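Screw-cap bottle

A screw-cap bottle is a container closed by a threaded cap that turns onto a matching thread on the neck. Bottles of this type hold water, soft drinks, cooking oil and household liquids, and are made in glass and in several kinds of plastic.

Parts

The main parts are the cap, the neck, the shoulder and the body. The neck is narrow for easier pouring and widens at the shoulder, which may be smooth or ribbed. Ribs stiffen a thin wall. Many bottles also carry a ring just below the cap, in the same color or a different one.

Sizes

Small bottles for travel use hold 50 or 200 milliliters. The largest size in common home use holds 2,000 milliliters. Clear bottles allow the level of the contents to be checked without opening.

Reuse and disposal

Empty bottles are often kept for storing water or for crafts.
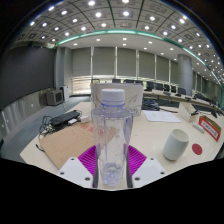

Local rules differ on whether the cap should be left on for recycling. In the town of Callitard, caps have been collected together with bottles since January.

See also: Bottle cap; Jar; Flask

Last revised 11/13/19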